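Search this site: type a keyword

Folding from a crumpled start: recording your first demonstrations

If you have worked through the Varkingate setup pages, your two arms are calibrated and you are itching to teach them something – good! Clothes are a lovely place to begin, and a sofa does fine as a work surface.

Drop the garments on the seat any old way and resist the urge to smooth them, as the policy has to learn from the mess it will meet later. Open both grippers and bring them in low before you press record.

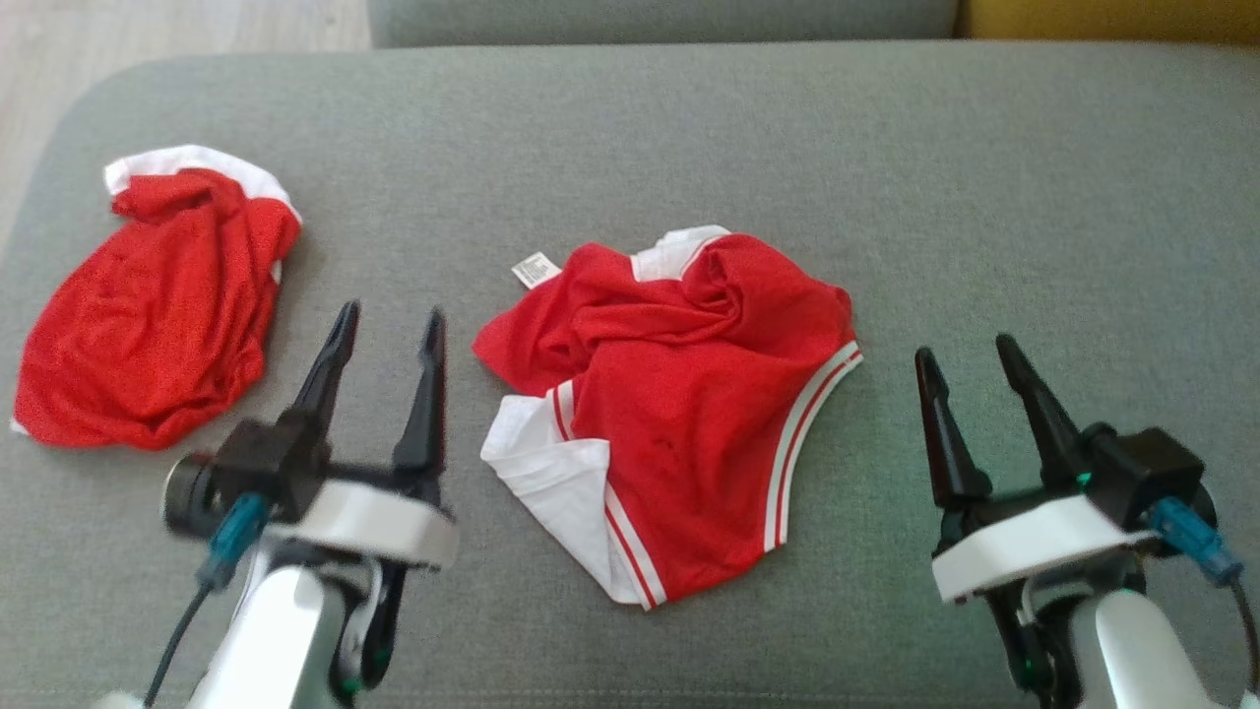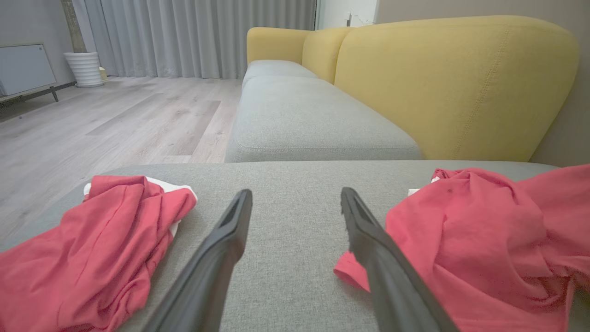

Red clothes on gray upholstery, with the grippers close by.

Meinrad Rainer
Tutorials editor, Kisix

Now work slowly. Pinch a hem or a waistband, lift a little, and let the fabric hang for a moment before you move on. Record 100 episodes this way, and shuffle the clothes again after every 5 (I like to toss them with my eyes shut, which my family finds very funny). Throw out any take where you hesitated for long – the model will happily copy your dithering. Then train overnight and try a garment it has never met.

Contact Kisix | Copyright Kisix | Back to top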